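Kitchen notes: hot drinks box

Coffee capsules and pyramid tea bags now share the bamboo box on the kitchen table. Please keep tea in the front compartments and return strays to the box — the cupboard is for sealed cartons only. The February order was 100 capsules and 15 packs of tea. Malsha Haque places the next one at 900 capsules, colour-coded by strength. Flavour requests go to her by noon. 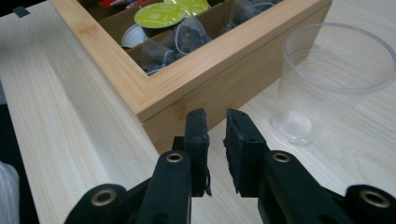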